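Looking after trail shoes and kit: which tips are worth bothering with
20 Mar 2020

Every running club newsletter has a page of kit tips, and most of them have been copied from the last one. I've tried a fair few over the winter, mostly in the kitchen after long muddy outings on the Fladside loop. I remain unconvinced by about half.

Stuffing wet shoes with newspaper
Fine, this one works. Change the paper after an hour and again before bed. The special drying inserts sold by Gruvus did the same job in the same time, as far as I could tell, and you can't light a fire with them afterwards. Take the insoles out first and dry them flat on a table, away from the radiator.

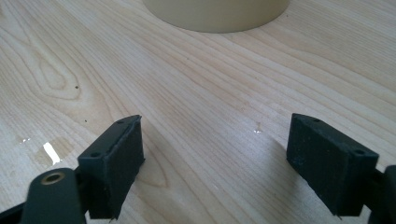 Freezing smelly shoes
I don't believe it. I gave a pair a whole night in a bag next to the peas and they smelt exactly as bad once they'd warmed up. A spoonful of bicarbonate of soda left in overnight did more. Knock it out before you run, or you'll leave white puffs behind you for the first mile.

Expensive wash for waterproofs
The Pukix bottle says you need a capful every wash. Says who? I use half and my jacket still beads in the rain. What does matter is cleaning the powder drawer first, as ordinary detergent left in there will spoil the coating. Never use fabric softener.

Gaiters and grit
Rinse them under the outside tap while the mud is still wet. If it has dried, leave it and brush it off later. Picking at the hooks with a knife is how I ruined mine. 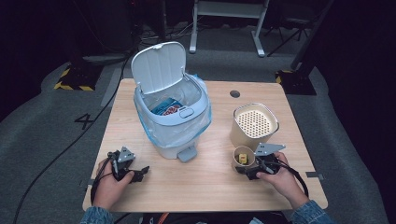

I'd also be wary of anyone telling you to bin your shoes at a set distance. My Thampi pair had 765 km in them at the last count and the grip is still decent, whereas a lighter pair was finished at almost 200. Look at the lugs and press the midsole with your thumb – if it's creased and hard, they're done.

Gels in the cupboard
Check the dates before April, when the racing starts up again. I've eaten one a few months over and lived, but I wouldn't do it in a race. And don't decant them into little flasks to save money unless you enjoy scrubbing little flasks.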